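**Clotness Parish Forum > Worship and Formation > The Lord's Prayer: learning by heart in the September groups**

**stollton_reader**
Thursday, March 4, 2021

I should be grateful for the views of members on a proposal now before the formation group at Clotness. It is suggested that, from September, children in the first-year class be asked to learn the Lord's Prayer by heart before any teaching on its meaning is given. At present the leaders explain each petition in turn over several weeks, and the children read the full text from a card.

The case for the change is that many of the children arrive without having heard the prayer at home, and that after a year with the card they still depend upon it. Of the 17 children in the last class, few could say it unaided at the Stollton service. I support the proposal in principle but have concerns about the order in which things would be done.

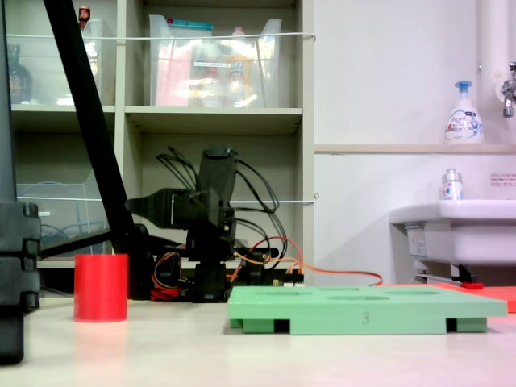
My concern is with the phrase "before any teaching". A child who learns "hallowed be thy name" as a string of sounds may carry those sounds for years without asking what they mean. The words ought to be held up by something underneath, much as the green board on the table stands on its little feet, and some simple explanation seems to me to be the least we can offer. I would ask that the two proceed together, one petition at a time.

**evensong63**

I must respectfully disagree with the last point. The practice of giving the words first is a very old one, and it rests on the view that prayer is something one enters before one can explain it. I learned the prayer at four years of age. I did not understand "trespasses" until I was a good deal older, and I do not believe I was harmed by the delay. When understanding came, the words were already there to receive it.

There is also a practical matter. The class lasts 40 minutes. If the leaders attempt both, the explaining will take up the time and the learning will be left to the last five.

**stollton_reader**

I accept the point about time. I would observe, however, that you learned the prayer in a household where it was said every night. Repetition in class once a week is a different thing, and the proposal makes no provision for what happens in the other six days.
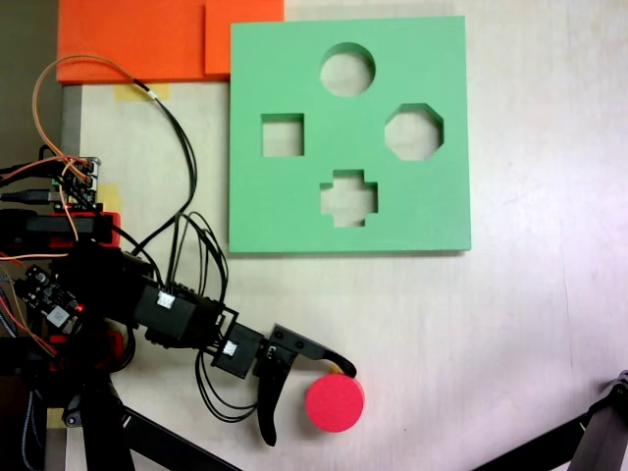

A short sheet for parents would help a great deal here. It need contain only the text, a suggestion that it be said at bedtime, and two or three lines on each petition for adults who are themselves unsure. The Zusach booklet, which we used some years ago, did this well, although the supply in the vestry cupboard has been exhausted and I do not know whether it is still printed.

**north_aisle**

May I raise the question of which text is to be learned? The proposal does not say. Clotness uses the traditional wording at the early service and the modern wording at the family service. If the children are to commit one form to memory, it should be the form they will hear on the Sundays when they are present, and for nearly all of them that is the modern one.

**evensong63**

I should be sorry to see that. The traditional form is the one said at funerals, at weddings and at the bedsides of the sick, where people of quite different backgrounds are expected to join in together. A child who has only the modern wording will be silent on those occasions.

**north_aisle**

That has not been my experience. At the last two funerals I attended the modern form was printed in the order of service. I would also point out that "Save us from the time of trial" and "Lead us not into temptation" raise different questions for a child, and the leaders ought to be told which they are expected to answer. Some modern texts keep the older line, so the choice is not simply between two versions.

**stollton_reader**

The group at Başaran, with whom we are linked, teaches the prayer in two languages, and their children appear to manage. It may be that we are too anxious about two forms of English. I would still favour beginning with one. My own preference is for the traditional text, but I would not press it if the leaders felt otherwise.

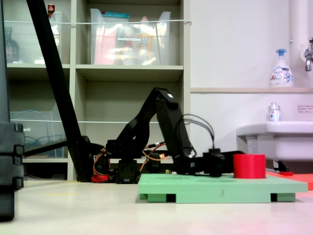
Pewter_Lamp asks whether any thought has been given to singing it. The plain setting on page 290 of the green hymnal lies within a narrow range, and children who cannot yet read are able to follow it by ear. The words in that setting are the traditional ones, which would lend some weight to evensong63's argument. A sung text is also more readily kept up at home, in the car or elsewhere, without any sheet being required.

**evensong63**

I had not considered the setting and am grateful for the suggestion. I would only ask that the prayer be said as well as sung. Some children will not sing in front of others, and they should not be left out of it.

**north_aisle**

I remain in favour of the modern form, and should like my view to be passed on with the others. I have no objection to the singing.

**stollton_reader**

Both views will be forwarded, together with the suggestion about the setting. I shall ask the formation group to state which text is intended and whether a sheet for parents can be prepared before the September classes begin. Members who wish to add anything may do so in this thread, or leave a written note in the box at the Stollton door.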